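From: Flostau list member
To: Wallpaper and Paint list
Date: Saturday, May 21, 2022
Subject: Re: Matching a drop pattern in a small room

> I've bought four rolls of a big floral for our box room and I'm already
> nervous. The label says half drop and I don't really follow what that
> means for cutting. The chimney breast sticks out as well, so do I start
> in the corner or in the middle? And is it daft to put such a large
> pattern in such a little room? My sister thinks it will feel like being
> shut in a hatbox.

Oh, do it! I love a big floral in a little room, and I've never once wished I'd gone smaller. Tiny sprigs in a box room always look a bit timid to me, whereas great blowsy blooms make you smile every time you open the door. If it does feel like a hatbox, well, I'd happily live in one.

Half drop first. On a straight match, the same flower sits at the same height on every strip. On a half drop, every second strip is shifted down by half the pattern repeat, so the flowers run across the wall on a slant. It sounds awful and it really isn't. Number your strips on the back in pencil as you cut them, and work from two rolls at once: odd numbers from one roll, even numbers from the other. You'll waste far less that way than cutting everything from a single roll (I learnt this on our landing, with a Plodico paper I couldn't get any more of, and I still have a patch behind the bookcase that doesn't match).

Start in the middle of the chimney breast. Hang a plumb line, pick the flower you like best and centre it there, then work outwards on both sides. Your eye goes straight to that wall, so let it have the good bit. The mismatch has to end up somewhere, and I put mine over the door, where there's hardly any paper to look at.

Corners – please don't try to bend a full width round one. Measure from the last strip to the corner at the top, middle and bottom, take the widest of the three, add a little to turn the corner, and cut the strip lengthwise. Hang the first piece, then hang a fresh plumb line on the next wall for the leftover. You lose a sliver of pattern in the overlap, and with a busy floral you won't find it again a week later. Ribbons and stripes are less forgiving than petals, so if yours has either, take your time there.

Paste: I've gone back to the ordinary Grecu tub after trying all sorts. If yours is a paste-the-paper type, let each strip soak for 7 minutes, and give every strip the same time or they'll stretch differently and your lovely match will wander off halfway down. A kitchen timer is your friend.

One more thing, and then I'll stop. Check the batch number on all four rolls before you open any of them. Mine from Erko were all batch 116 except one, and the pink was noticeably warmer on the odd one out. They swapped it without any fuss, but only as it was still wrapped.

Do write back when the first wall is up! I papered our back bedroom in January and I'm already itching to start on the hall. I do have a weakness for big flowers on a white ground. It's the pink and blue together that gets me, and the ribbon running through on the diagonal.

Happy pasting!

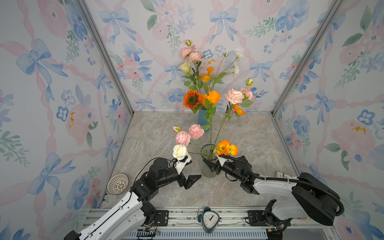 Peony-like blooms, blue flowers and bows on three walls, with two vases of artificial flowers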